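Category: Water heaters > No hot water > Solved (sort of)

Ticket: upstairs shower goes cold after a few minutes, kitchen fine
Opened by: Behrouz Karimi
Unit: Hayashi tank heater, electric, two elements. Mixing valve on top is a Zidel. Timer is a Cosex.
Status: closed, see last entry

Entry 1
Shower upstairs starts hot. Properly hot, no complaints. Then lukewarm, then cold, all inside one short shower. Kitchen tap directly below the bathroom stays hot the whole time if you run it alone. Washer is on cold only so not that.

No leaks. No error lights, the heater doesn't have any. Breaker not tripped. Been like this since February I think, but I put it down to the weather and the incoming water being colder. It's not cold out now so that excuse is gone.

Landlord says call Devport, they did the install. Devport's next slot is weeks away. So writing it all down here as I go, partly for them and partly so I stop checking the same thing twice.

Entry 2
Turned up the lower thermostat one notch. Waited overnight. No change that I could tell. Turned it back.

Flushed the tank, or tried. Drain valve is plastic and I didn't want to lean on it. Got a couple of buckets out, bit of white grit in the bottom of the first, second one clear. Hose kept popping off. Floor wet, sock wet, gave up and closed it.

Still goes cold. Same timing.

Entry 3
Thought it might be the dip tube. If that cracks, the cold comes in at the top of the tank and mixes with the hot right where it leaves, and you get exactly this: one good burst then nothing. Read a lot about it last night. Everybody on every forum says dip tube.

But then the kitchen ought to do it too. Ran the kitchen tap wide open, timed it against the shower. Kitchen went the whole length of a radio show. So theres plenty of hot water in the tank and it's coming out fine. Problem is somewhere between the tank and the bathroom, or in the bathroom.

Crossed off: dip tube, bottom element, top element, sediment (mostly).

Should have done this first. Would have saved the sock.

Entry 4
Rang the Devport line anyway. On hold 13 minutes. Person was nice, read me a list. Is the breaker on. Yes. Is the pilot lit. It's electric. Have I had the anode changed. No idea. She put a note on the account, job number ends 327, and said someone would ring back. Asked me to have the model number ready. Model number is on the side facing the wall, of course. Got it by holding a hand mirror behind the tank and reading backwards. Wrote it on the front in marker for the next guy.

Quote if they come out and its not under warranty: 1,400 for a tank swap. Told her I don't need a tank swap. She said that's just the figure she has.

Entry 5
Took a closer look at the Zidel valve. How the pipes go: hot comes off the tank, tees, one branch to the kitchen, the other through the mixing valve and up to the bathroom. So the kitchen never sees the mixing valve at all. That fits everything.

The valve is supposed to blend in a little cold so nobody gets scalded upstairs. Wax thing inside expands when it's hot and pushes a piston over. If the piston gets gummed up, or the wax goes bad, it overshoots and lets in too much cold and doesn't come back. Which is my shower, exactly.

Test: felt the three pipes with the shower running. Hot inlet hot. Cold inlet cold. Outlet hot at first, then it went cool in my hand while the hot inlet stayed too hot to hold. Did it twice. Same both times.

Pretty sure now. Ordered the rebuild kit, not the whole valve. Kit is a cartridge, two o-rings, a little screen and a packet of grease.

Entry 6, 20th June
Kit came. Wrong one. Same name, smaller size. The seller's listing has one photo for both sizes. Sent it back, reordered, this time matched the number stamped on the brass and not the one on the sticker.

Meanwhile found a workaround. With the adjuster turned all the way to hot it holds a bit longer before it drops off. Not safe long term and I put it back after my shower. Kids bathing at my sister's for now.

Devport did not ring back.
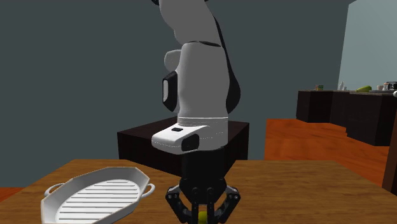 Entry 7
Right kit this time. Steps, in case anybody else ends up here:

Power off at the breaker. Not the Cosex timer, the breaker. Timer only opens one leg and the other stays live.

Cold supply to the tank off. Open the kitchen tap hot side, let the pressure drop, leave it open.

Open the shower too, both sides, or the water sitting in the riser comes down on you when you pull the cap. It did.

Cap off the valve with a big adjustable wrench, second wrench on the body so you're not twisting the copper. It was tight. Heated nothing, just leaned on it slowly until it gave.

Old cartridge pulled out with pliers. Piston wouldn't slide at all by hand. Chalky crust right round it, and the screen on the cold side had almost closed up. Took pics for Devport.

Cleaned the inside of the body with white vinegar and an old toothbrush. Let it sit, wiped it, did it again. No scraping, the o-rings seat on that surface.

New o-rings greased, new cartridge in, notch lined up with the mark. Cap on hand tight then a bit more.

Cold on slow. Left the taps open until they stopped spitting. Then closed them, looked for drips, found one at the cap, nipped it up, dry. Only then power back on. If you switch on with air at the top of the tank you burn out the upper element and then you really do need Devport.

Entry 8
Ran the shower until I got bored. Hot the whole way. Set the adjuster with a kitchen thermometer in a jug at the showerhead, small turns, wait between each one, it takes a while to settle. Marked the position with a dab of paint.

Kitchen unchanged, as expected.

Had two more showers last night back to back, no drop. Kids back in their own bath.

Entry 9
Devport rang. Offered to come do the tank swap. Explained. He said the Zidels do that where the water's hard and you're meant to pull the cartridge and clean it every year. Asked why that isn't written anywhere. He said it's in the booklet. I don't have the booklet. Landlord has the booklet, in a drawer, still in the plastic.

Asked him to close the job ending 327 and put the mineral thing in the notes. He said he would.

To do still:
- proper flush of the tank, after swapping that plastic drain for a brass one
- ask landlord about going halves on the kit
- anode, apparently. Never looked at one
- clean cartridge again in February, put it on the calandar

Closing this.

Filed under: mixing valve, lukewarm shower, hard water, Hayashi, Zidel

Comments (5)

pipewrench_dee
The kitchen tap test should be pinned at the top of this whole section. Half the dip tubes people replace on here were fine.

mossyroof
Same valve, same symptom, but mine goes too HOT instead of cold. Would the kit fix that as well or is it something else?

Behrouz Karimi
@mossyroof could be the cold side screen blocked, mine was nearly there. Turn it down or stop using that shower till you've looked. Don't mess about with too hot.

g_harlan
You can soak the old cartridge in vinegar overnight and keep it for a spare. Mine came back moving fine. Grease it before you bag it.

mossyroof
Was the screen. Completely solid. Thanks, ordering a kit anyway.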